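When a Robot Joins the Team
A look inside a packing workshop that is learning to share its jobs with machines

Have you ever opened a kit from a box and found every single piece inside, tucked in neatly? Somebody had to put those pieces there! In the town of Pulmont there is a workshop called Fesano that packs craft and science kits for schools. For years, all the packing was done by hand. Now robots are starting to do part of it, and the work is changing in some really interesting ways.

First, what does automation mean? It's a long word for a simple idea. Automation is when a machine does a job, or a piece of a job, without a person having to guide it every second. A dishwasher is automation. So is a door that slides open when you walk up to it. A robot is a machine that can sense what is around it, decide what to do, and then move.

At Fesano, 44 people work in the building. On a busy day they send out 858 kits. That's a lot of bending, reaching and lifting! Before the robots came, one person might put the same kind of part into the same kind of box all morning. Hands got tired. Backs got sore. And when you do the same thing over and over, your mind starts to wander off (you know the feeling if you've ever done a whole page of the same kind of math problem).
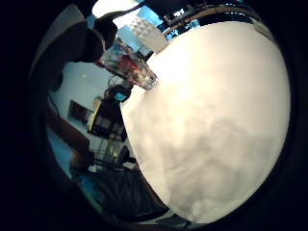
Picking things up is one of the hardest jobs you can give a robot. Your hand is amazing at it, and you hardly ever have to think. You squeeze an egg gently and a hammer hard, and you can feel when something starts to slip. A robot has to work all of that out from its cameras and sensors. Some things make it extra tricky. Take a clear plastic container with red and dark things inside, tilted right beside something big and white. Your brain says "container!" in a flash. A camera may pick up the red bits and the shiny reflections and still have trouble telling where the see-through walls begin. Big, smooth, pale things can be puzzling too, with so few marks on them to help a computer judge how far away they are.

So how does a robot get better? It practices, and people help it. One way is to show the robot many examples of a job done by a person. Another is to let it try, check the result, and try again. A robot at Fesano might try the same pick 100 times in one afternoon. It doesn't get bored, but it does make some very silly mistakes. It can grab at a shadow, or close its fingers on plain air!

The robot arm that does most of the box filling is named Tinex. The workers picked the name. Tinex takes the heavy, repeating part of the job, and the people do the parts that need good judgment. They spot a cracked lid. They notice when two pieces look alike but don't belong in the same kit. They also teach Tinex, and that is a brand-new kind of job in this workshop.

Learning the new jobs took time. In March, 18 workers began classes in the Brynjólfsdóttir Room, a training room upstairs. They learned how to start the robot, how to stop it fast, and how to figure out what went wrong when it got stuck.

Not everyone was happy at first. Some people worried that a robot would take their job away. That's a fair thing to worry about, because in some workplaces machines really have replaced people. At Fesano the workers asked to help choose which tasks the robot would get, and the managers agreed. Some workers love the change. Others miss the old way, when they could chat across the table without a motor humming next to them.

Try it yourself!
Put on a pair of thick winter gloves and close one eye. Ask a friend to set out a coin, a sock and a clear plastic cup. Now pick up each one. Which was hardest? Try again and see if you get quicker with practice.

Words to know
Automation: using machines to do work with little help from people
Sensor: a part that lets a machine notice things such as light, touch or distance
Task: one piece of a bigger job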